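Gomlow Household Handling Set: Data Card

Version prepared for release by the Sirnside laboratory, 17th January

Summary

The Gomlow set contains recorded demonstrations of a robot arm carrying out laundry tasks in domestic rooms. It was collected to support a study of one question: whether a policy trained on soft, bulky objects learns better when each demonstration is divided into short labelled stages. The set contains 636 demonstrations, of which 61 are held back for testing and should not be used in training.

The work was led by Hauwa Eze. Collection was supervised by Costel Ilie, and the labelling scheme was written by Gunhild Eyvindsson. Enquiries about the evaluation code should be addressed to Dezső Kocsis.

Tasks

Demonstrations concern the transfer of items between a laundry basket, the floor and a front-loading washing machine. Items include towels, garments and plush toys. Plush toys were included at the request of the evaluation group, who had found in earlier work that grasps learned on flat cloth did not carry over well to thick, padded objects.

Each demonstration was given by a human operator using the Barbu teleoperation interface. Operators were asked to work at a comfortable pace and to continue after a failed grasp. Failed grasps are retained in the recordings and carry their own label.
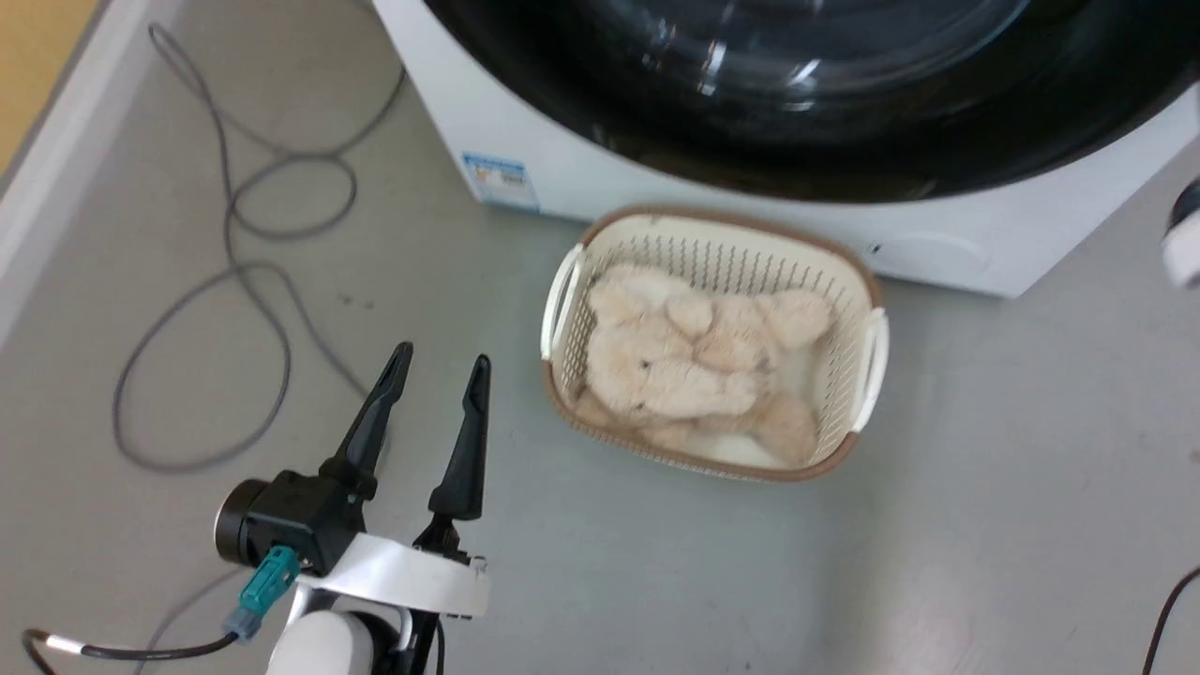
Rooms were not tidied or relit for collection. Basket position was changed between demonstrations within the reach of the arm, and the starting pose of the gripper was varied by hand. Operators did not follow a fixed order of items. Where a basket held more than one item, the item to be moved first is named in the written instruction that accompanies the recording.

Stage labels

Every demonstration is divided into stages drawn from a list of 5: approach, grasp, lift, carry and release. A stage may occur more than once. Labels were applied by one person and checked by a second, and disagreements were settled by Gunhild Eyvindsson. The boundary between grasp and lift proved the most difficult to place for plush items, which change shape a good deal before they leave the surface beneath them. Users who need exact timing at this boundary should treat the labels with care.

Result reported with this release

The Urnen baseline was trained twice on the same demonstrations, once with stage labels and once without. The labelled version completed more of the held-back tasks. The gain was concentrated in the plush items; for towels the two versions performed alike. Training was repeated with 20 different random seeds, and the direction of the result was the same in each. Full tables are supplied in the results folder.

Known limits

All recordings were made with a two-fingered gripper. The set contains no wet laundry and no demonstrations in which the machine is running. Written instructions are in English only.

Terms of use

The set may be used for research and teaching. Redistribution in altered form requires the written consent of the laboratory. Corrections to labels may be sent to Ryota Matsuda, who maintains the change log, and accepted corrections will be issued with the next version.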